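Allgate Lehrtechnik
Startseite > Kurse und AGs > Zweiarmzellen > Gridon Kursmodul Stecken

Gridon Kursmodul Stecken
Aufgabenpaket für Zweiarmzellen, Oberstufe, Berufsschule und Hochschulpraktikum

Das Kursmodul Stecken ist ein Aufgabenpaket für Lerngruppen, die bereits Zugang zu einer Zelle mit zwei kollaborativen Armen und Parallelgreifern haben. Gegenstand ist das Aufnehmen, Ausrichten und Aufdrücken handelsüblicher LEGO-Steine auf eine Grundplatte. Das Raster der Noppen gibt die Zielpositionen vor, die zulässige Abweichung beim Fügen ist klein. Positionsfehler, die bei einer reinen Ablageaufgabe folgenlos bleiben, führen hier zu einem verkanteten Stein und werden im Protokoll als Fehlversuch gewertet.

Vorausgesetzt werden Grundkenntnisse in Python und eine abgeschlossene Sicherheitsunterweisung. Die Arme sind nicht Teil des Lieferumfangs.

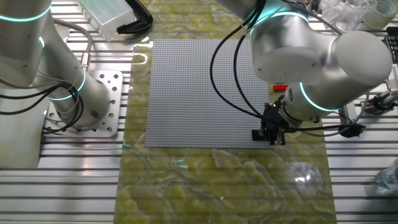 Graue Grundplatte auf der Arbeitsmatte, noch ohne Steine

Aufbau
Die Matte wird auf den Profiltisch zwischen die beiden Arme gelegt. Die Grundplatte liegt in der Grundausführung lose auf und muss nicht parallel zur Tischkante stehen. Ihre Lage wird vor jedem Durchgang neu bestimmt, wahlweise durch Antasten zweier Ecken oder über das Kamerabild. Für die ersten Übungen empfiehlt Allgate die Fixierung mit doppelseitigem Klebeband, da die Platte sonst beim Abziehen eines falsch gesetzten Steins verrutscht.

Die Steine werden neben der Platte bereitgelegt, mit den Noppen nach oben und so weit auseinander, dass die Greiferfinger seitlich eintauchen können. Die Reihenfolge der Steine wird in der Datei reihe.csv eingetragen. Bei abweichender Reihenfolge greift das Programm trotzdem zu, eine Prüfung der Farbe findet erst ab Aufgabe 4 statt.

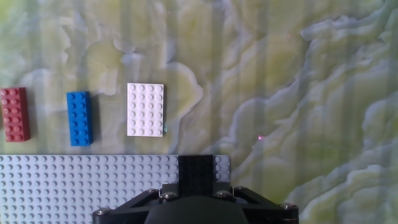

Für die Bildauswertung am Handgelenk ist das Programm Bright enthalten. Es liefert Mittelpunkt und Drehwinkel jedes erkannten Steins in Tischkoordinaten. Die Umrechnung zwischen Kamera- und Greiferkoordinaten wird im Kurs selbst hergeleitet – eine fertige Kalibrierdatei liegt nur der Lehrerausgabe bei. Gemusterte Unterlagen sind zulässig, erfordern aber eine Anpassung der Schwellwerte. Bei hellen Steinen auf hellem Grund ist die Konturerkennung der Farbsegmentierung vorzuziehen.

Aufgabenfolge
Aufgabe 1: Anfahren der Plattenecken, Bestimmen von Ursprung und Drehwinkel
Aufgabe 2: Greifen eines großen Steins, Anheben, Zurücklegen
Aufgabe 3: Setzen auf eine vorgegebene Noppenposition
Aufgabe 4: Sortieren nach Farbe mit Bright
Aufgabe 5: Vollständige Reihe, große bis kleine Steine
Aufgabe 6: Übergabe zwischen den Armen (Zusatzaufgabe)

Die Aufgaben 1 bis 4 sind für Einheiten zu je 60 Minuten ausgelegt. Für Aufgabe 5 ist eine Doppelstunde einzuplanen.

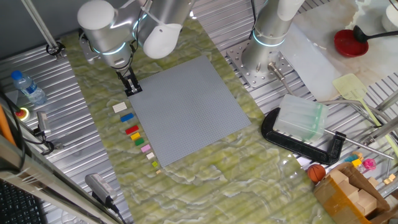
Kleine Steine stellen die höheren Anforderungen. Die Fingerbreite liegt dort in der Größenordnung des Bauteils, und der Stein dreht sich beim Schließen leicht aus der Achse. Die Schließkraft ist deshalb je Steintyp in der Tabelle greifer.csv zu hinterlegen. Das Aufdrücken erfolgt kraftgeregelt mit Abbruchschwelle. Wird die Schwelle vor Erreichen der Sollhöhe überschritten, fährt der Arm zurück und der Versuch wird gezählt, nicht wiederholt.

Bei Betrieb beider Arme ist ein Arm in Parkposition zu fahren, solange der andere über der Platte arbeitet. Die Software überwacht diese Bedingung ab Version 2. Der Not-Halt muss vom Bedienplatz aus erreichbar bleiben.

Lieferumfang
Grundplatte, grau
Steinsatz in gemischten Größen und Farben
Arbeitsmatte
Software Bright, Schullizenz für einen Standort
Aufgabenheft und Lehrerausgabe, gedruckt und als PDF
Vorlage für das Versuchsprotokoll

Bestelldaten
Preis: 3.814 Euro zuzüglich Versand
Versand: innerhalb von 48 Stunden, im Dezember länger
Technische Auskunft: donnerstags am Nachmittag
Ersatzsteine: einzeln nachbestellbar, auch ohne Kursmodul
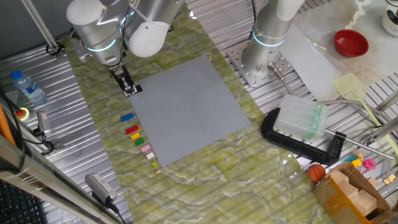
Nikdale: Wir setzen das Modul in der Robotik-AG ein und haben Aufgabe 3 geteilt. Erst nur Position, in der Woche danach die Kraftregelung. Vorher haben die Gruppen an beiden Parametern gleichzeitig gedreht und konnten die Fehlversuche nicht zuordnen. Im Protokoll fehlt uns eine Spalte für den Drehwinkel beim Aufsetzen – die haben wir von Hand ergänzt.

Antwort Allgate: Die Spalte ist in der aktuellen Vorlage enthalten und kann im Downloadbereich unter Gridon, Protokolle, abgerufen werden. Ältere Protokolldateien bleiben lesbar.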